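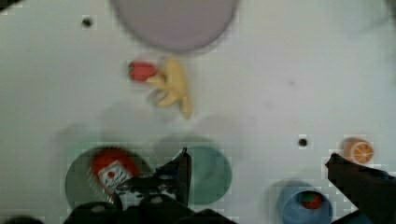

A banana with its peel on show, an orange slice and three of the plates. Fruit goes out first and comes back last.

What's for tea? Strawberry, banana, ketchup. Ketchup served on green.

Anyone who has been cooked for by a four-year-old knows the menu. No order to it. Fruit with sauce, sauce with fruit, a cup of nothing which you must drink with every sign of pleasure, and then more fruit. I went to Gitesham in October meaning to write six hundred words on play kitchens and whether we buy too much for them. Came away with a notebook full of crockery.

The lending room at Grandholm is up one flight of stairs, second door, and it keeps 386 pieces of play kitchen. Not the kitchens themselves, the big ones with hobs and knobs – they stopped doing those, too heavy for the bus. Just what goes in them. Food, plates, pans, cups, things to stir with. All of it lives in 39 boxes with string handles and goes out to 200 families on the books, some of whom have had the same box since spring and are, I'm told, being written to.

Fengying Jiang put the boxes together. She used to buy for a kitchen shop. Proper pans, proper knives. It shows. She talks about a toy spatula the way other people talk about a good coat.

"A box has to make a meal," she says. "If it doesn't make a meal it's just a bag of bits."

So every box has something to eat, something to put it on, something to cook it in and something to pour or squeeze. That's the whole system. It's written on a card inside the lid, in case you forget, with a space for your name and a line for what's gone missing. I read a few. "One pea." "Lid??" "Dog." Just that, dog.

The squeezing part matters more than I'd have guessed. Give a small child a plate of fruit and she'll hand it over and walk off. Give her a bottle as well and she stays. Do you want sauce. How much sauce. You've got sauce on you. Jiang reckons a bottle is worth three vegetables, and when she's short of space it's the carrots that go. Nobody in my family has ever asked for a pretend carrot either, come to think of it.
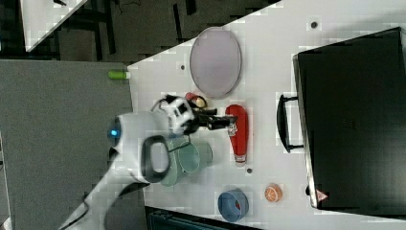

Red bottle, white cap, next to a pale green cup. The oval plate is for serving, or for a hat.

Her other strong view is on mixing. Toy companies like things to match. Sterent, whose boxed sets you'll know if you've been to a birthday party lately, does everything to one scale, all of it tiny, all in the same three colours. Very pretty on a shelf. Jiang has a couple and lends them out with no great joy. Her own boxes are a jumble. Toy food, then a pan that could do an egg, a plate from a picnic set, a colander from wherever. Sizes all over the place.

The children don't mind at all. A banana that barely reaches across a big round plate is still dinner. And a full-size plate has a weight of attention to it, if that makes sense – they carry it with both hands, slowly, looking at the plate and not at the step.

Cost, then. You want to know about cost, I did. Grandholm's room runs on 500 pounds a year for new stock, and most of that goes on replacing food. Plates hardly ever. Plates come back, pans come back, it's the small stuff that goes down the side of the car seat. Strawberries are the worst. They're the right size for a pocket and the right size for a fist and there's a trade in them, I gather, at the nursery down the road. She orders them by the bag now.

Bananas she's fussy about. There are plain ones, one solid curve, and there are the ones with the peel coming away in strips. Always the second sort for her. The plain banana gets given to you and you pretend to eat it, end of. The other one looks like somebody has already started, and the child is straight in there telling you who, and that it was naughty, and that you can't have it until you've sat down properly.

Same with the orange. A slice beats a whole one. You can see the segments, you can share it out, you can argue over who had the bigger bit when there is only teh one bit.

I asked what she'd tell someone starting a box at home with no money. Quick answer, she'd clearly been asked before. Raid your own cupboard. A colander tray or a shallow sieve, anything with holes. A pot you don't love. One spatula with slots, plastic, they like to look through it. Plates in two or three colours so that there can be a row about who gets the green one. Then spend what you have on five or six bits of food and a bottle.

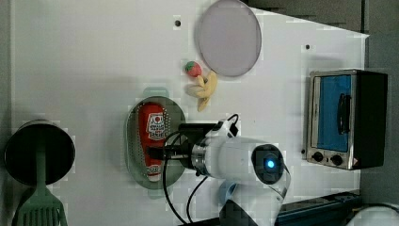
And leave it out, she says. This was the bit I wrote down twice. We put play kitchens away too well. Everything in its tub, tub on its shelf, shelf labelled – there's a Fjeld unit in half the houses I know, all those pale drawers – and then we wonder why it isn't played with. She'd have the food left where it was dropped, on whatever it was dropped on. The sauce lying in the colander. The spatula stuck in the pot. It looks like someone's halfway through making something, and a child coming past will want to finish it.

I tried this at home. Low table, no tub. First morning, nothing, somebody sat on a strawberry. Second morning I was called in at ten past six for soup. Third morning soup again, with orange, and I was told off for leaving some.

Does it look a mess? Yes. You stop seeing it after a bit, or I did, my husband hasn't. We've agreed it all gets pushed to one end at supper time, pushed and not sorted, and the plates get a wipe when they look like they need one.

Cleaning came up on the stairs, on my way out. Warm water, a drop of washing-up liquid, old toothbrush for anything with seeds or segments. Bottles she wipes down and never soaks, as the water gets in under the cap and then you've got a different sort of toy. Dry the colander upside down. Nothing goes in the dishwasher, she's lost a whole pinapple that way.

She'd like more pots next. Also cups, they're low on cups. If you're near Gitesham with a spare one, second door, up the stairs, mornings are best. Leave it on the table if she's on the phone.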